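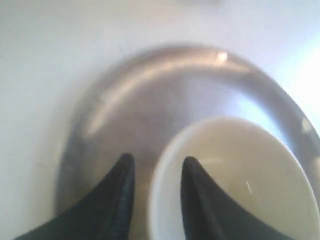 Guadalupe Arriaga does not agree that a kitchen needs more things when more people use it. Take things out first, she told me, and then see what people ask for. What they ask for will surprise you, because it is so little.

We were talking in the shared kitchen on the upper floor of Perkinbridge, where she has been responsible for the furnishing and the small equipment for four years. The kitchen serves 16 apartments. Most tenants have a stove of their own, but they come to the shared room in the evening, to warm up a soup or to drink something together.

I asked her to begin with the cups, as everybody in the house seems to have an opinion about them.

"The cups are white and they will stay white," she said. "Before, we had cups from everywhere. Cups with names, cups from banks. Each person had a favorite, and when the favorite was in the sink, there was a quarrel. Now a cup is a cup. You take one and you put it back."

The metal plates came later, from Gavora, a restaurant supplier that was closing its shop. She bought them for the tenants who like to carry their drink to another room with a biscuit next to it. She admits that they caused her some trouble in the first weeks.

"I wrote a note on the cupboard - metal does not go in the microwave. The next day somebody added a drawing of lightning. It is a good drawing, I kept it. After that it was understood."

And the microwave? She laughed, and I had the feeling that this was the part she was waiting for.

"People think it is too simple. A tenant showed me a Burkell with a touch screen, very beautiful, with a program for popcorn and a program for fish. I said to him, how many of these programs do you know at home? He knew one. It was the button that adds thirty seconds."
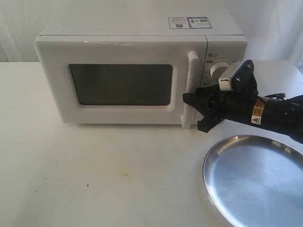
The white microwave, with its pull handle and dial control.

She chose a model with dials for the sake of the older tenants. One of them has poor eyesight and had stopped using the old oven, which had flat buttons under a plastic film. With a dial, Arriaga explained, the hand learns the way. You open the door with a handle that you can hold properly, you turn, and you wait.

"I do not say that it is exact," she added. "If you want forty seconds, you will get maybe forty, maybe fifty. For soup it does not matter. For butter it matters a little, so you stay near and you look."

I wanted to know if the dials are not confusing for a person who comes for the first time. She said that there is one mistake which everybody makes once. They turn the power dial and think it is the time, and then they stand in front of the door and nothing happens.

"So I tell the new people only this: down is the time. The top one you can forget, except when you bring bread from the freezer."

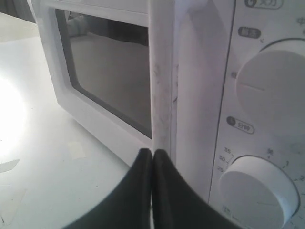
Round dials on the control panel. Numbers run around the lower one.

The cleaning of the room was for a long time the weak point. There was a list on the wall, and the list had 2 columns, one for the name and one for the signature. In October she took it down. She had noticed that people signed carefully and cleaned badly.

"Now the rule is that you wipe what you have touched. The handle, the door next to the handle, the table in front. It takes less time than to find the pen."

Does it work? Not always, she said. The white surfaces show everything, and some tenants complained about this when the room was planned. Furtado, the carpenter's workshop which made the cupboards, also recommended a darker color. She refused.

"On a dark table you do not see the dirt, but the dirt is there. I prefer to see it. Then I take the cloth, and I am a little angry, and then it is clean and I am not angry anymore."

The whole renewal of the kitchen cost 2,107 dollars, without the cupboards. She remembers the sum because she had to defend it at a long meeting, where one person asked why the house needs a microwave at all.
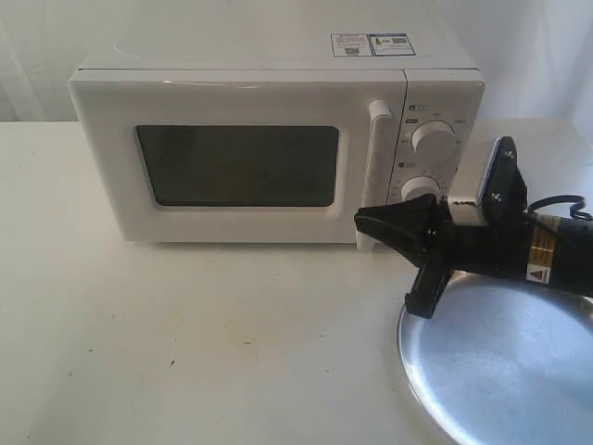

She answered him that a kitchen without a microwave is a kitchen where only those people eat who have time. Many tenants come home late from work. They have a box with rice and vegetables from the day before, and they want it warm, and they want to sit down.

"He voted against," she said. "But on Saturday I met him here with his lasagna. I said good evening, and he said good evening."

Before I left I asked what she would still like to change. She thought about it for some time. A second hook for the towels, she said, and a better lamp over the sink. And the stickers on the top of the microwave, she would like to remove those too, but she read somewhere that one should leave them on, so for the moment they stay.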